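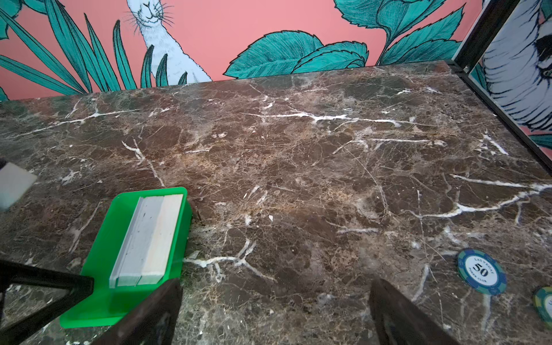 Fig. 3.1. Two blocks in a green holder, on marble.

December
Hertta Ahonen

Chapter 3: A Place for Small Things

Most households own a great many small flat objects and no firm opinion on where they live. My aunt in Okport kept her library card in a teapot for 14 years and was late for everything. Before we get to drawers and shelves, then, we begin with the humble holder: a base, a back, a bit of wall on the sides. Things stand up in it. You would be surprised how many people pay 40 dollars for a course that says so.

A card holder works differently. It folds, it travels, and it swallows whatever you put in last. Open it flat before you sort it, and take the cards out one at a time.
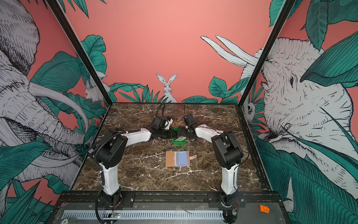
Fig. 3.2. Green tray and opened tan card holder, with a light blue card in the right half.

Keep both kinds in mind as you read. Exercise 1 asks you to empty your own pockets onto a table, so you may want to choose your company.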